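How I Clean a Really Grubby Microwave (Without Scrubbing My Arm Off)

Kitchen | Cleaning | 13 comments

I put off cleaning my microwave for longer than I'd like to admit. It was July, it was hot, I'd exploded a bowl of tomato soup in there and then just sort of... kept using it. Then my friend Benedicta Ansah came to stay, opened the door to warm up her tea, and closed it again very quietly. So that was that!

I've done this enough times now to have a routine, and it takes me less time than an episode of anything.

What you need

A microwave-safe bowl (glass or plain ceramic, no metallic trim)
A cup of water
3 tablespoons of white vinegar, or a lemon if you hate the smell
A wooden spoon or a wooden skewer
A couple of soft cloths
Dish soap
Baking soda, for the stubborn bits

I buy the big jug of vinegar because I use it on the kettle and the shower head too. Any brand will do. The lemon version smells much nicer, but I find vinegar does a bit better on old grease.

Step 1: Steam it

Pour the water and vinegar into the bowl and stand the wooden spoon in it. Please don't skip the spoon! Very smooth bowls can let water get hotter than boiling without bubbling, and then it all jumps up at you when you move it. If you're using lemon, cut it in half, squeeze both halves into the water and drop them in.

Run it on high for 4 minutes. You want the window fogged up. If yours is a low-powered little thing like the one in my first apartment, give it another minute.

Step 2: Leave it alone

This is the part I always want to rush. Keep the door shut and walk away for five minutes – longer if there's cheese involved. The steam is softening everything while you drink your coffee. I usually empty the dishwasher, or look at my phone and pretend I'm going to.

Step 3: Take out the bowl and the turntable

Use oven mitts for the bowl, because it will still be hot. If your microwave has a glass plate, let it cool before it goes anywhere near the sink. I cracked one by running cold water over it and had to order a replacement from a place called Woteck, and it came in the wrong size. Twice. Wash the plate with dish soap like any other plate, and the little roller ring as well (that ring gets disgusting).

Step 4: Wipe from the top down

Start with the ceiling. I know, I never used to look up there either. Then do the back, the sides, and the floor last, so the drips land on the part you haven't done yet. Rinse your cloth often or you're just giving the soup a tour.

For anything that won't budge, mix a spoonful of baking soda with a few drops of water, dab it on, wait a bit and wipe again. No steel wool and no scrapey side of the sponge. Scratches in the lining hold on to grease and can lead to rust.

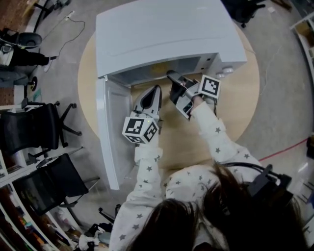

Sioned Gwynne, who wrote in after my oven post, swears by an old soft toothbrush for the hinge and the corners of the door, and she's right. Get into the groove along the seal too, gently, and dry it well. A door that doesn't close properly because of crumbs is a door you shouldn't be using.

Step 5: Do the outside

A damp cloth with a drop of soap is plenty. Wring it out hard before you go over the controls, and don't spray anything straight at the buttons or the vents. If you have knobs that pull off, check the manual first – mine don't, and I found that out the annoying way.

Leave the door open for ten minutes at the end so it all dries out.

If it still smells

Fish and burned popcorn are the worst. Put a small dish of dry baking soda inside overnight and take it out before you heat anything. I stick a note on the door, otherwise I forget by breakfast.

I steam mine every couple of weeks now, and I cover the soup. Next up is the toaster, so if you have a good way of getting raisins off the wires, put it in the comments!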